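Strand Window Blast Film - Clear, 50-Foot Roll

Sold by Fanent, shipped from our Clamamard warehouse

In stock - usually leaves us within 2 working days

If you have ever worked in a building close to a checkpoint, a ministry or a busy market street in a country going through a hard time, you will already know that glass is the thing people worry about. A blast a good distance off may never touch the walls, and yet every window facing it can come into the room. Strand is a clear film that goes on the inside face of ordinary window glass and helps hold the pieces together if the pane breaks. We have been selling it to relief agencies, news bureaus, clinics and small consulates for a good while now, and it is still the item we get the most letters about (nice letters, mostly, and one or two about the old cardboard tubes, which we have since changed).

The film is 8 mil thick, clear, and comes on a roll 50 feet long. It doesn't darken a room in any way you would notice, and you can still open and close a casement window once the film has had time to settle. It will not stop a bullet, and it is not meant to. Please don't let anyone in your office believe otherwise, however much they would like to.

What comes with the roll

One roll of clear film in a rigid tube
A squeegee with a spare rubber edge
A trimming knife
A printed fitting guide in plain English, with drawings

The guide is also available in Arabic, French and Ukrainian. Just tell us in the order notes and we'll slip it into the tube at no extra charge.

Before you order

Measure every pane separately, even when a row of windows looks the same. Older buildings are full of small surprises, and we have had customers come up a hand's width short on the last window of the last room, which is a sad way to finish a long day. Add a little to each side for trimming. If you send us your list of sizes we are very happy to work out how many rolls you need, and we'll tell you if you have ordered too many.

Clear a good surface to work on too. You want something flat to roll the film out on, and somewhere to keep the knife and the squeegee so they don't wander off.

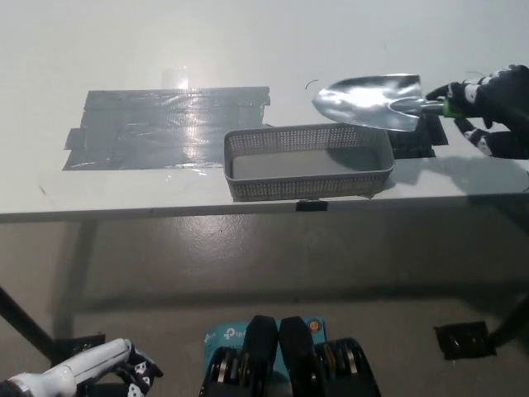
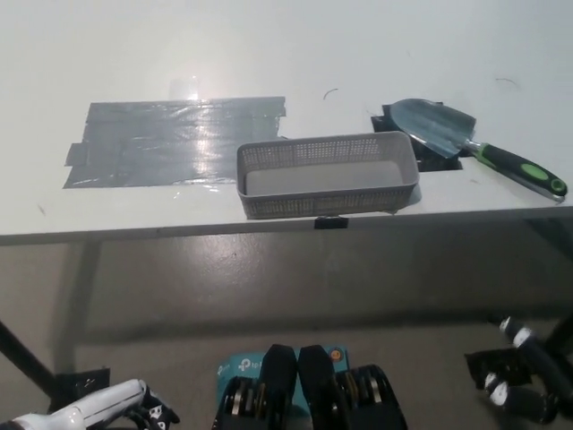 Fitting

Two people can do a normal office window without much trouble, and a third pair of hands is welcome on anything taller than a door. Clean the glass properly first - soap, water, a scraper, then clean water again. Spray the glass and the sticky side of the film well, more than feels sensible, and slide the sheet into place while everything is wet. Then work the water out from the middle with the squeegee, slowly, going back over the corners. A few milky patches are normal in the first days and they clear by themselves. In cold weather, say a November job in an unheated building, they take longer, so be patient and leave the edges alone.

Film by itself is a good start, but the pane can still leave its frame in one piece if the pressure is strong enough. For windows near desks and beds we suggest adding the Strand edge anchoring kit, sold separately, which ties the film to the frame. Ask a qualified engineer to look at the frames if you have any doubt about them. We sell film, and we know film very well, but we can't judge your building from a phone call.

Care

Leave the film for a month before the first wash. After that, a soft cloth and mild soap are all it needs. No ammonia, please, and no stickers or posters on the filmed side, as they tend to bring the surface up with them.

Delivery

Orders placed before noon on a Thursday go out with that week's freight. We keep a second, smaller stock at Flulolville for customers who need a few rolls in a hurry, and you are welcome to collect from there if you call first. Shipments to areas under a ceasefire or curfew can be held at the crossing longer than anyone would like, and we'll keep you posted as well as we can. Some countries ask for an end-use letter before protective goods come in. We have a blank one ready to send you.

Larger orders

Agencies fitting out a whole compound can order by the pallet. Anything over 1,000 feet of film is priced by quote, and we include a spare knife and squeegee for each fitting team. Unopened rolls can be returned to Fanent in their tubes, and we refund them in full once they reach Clamamard.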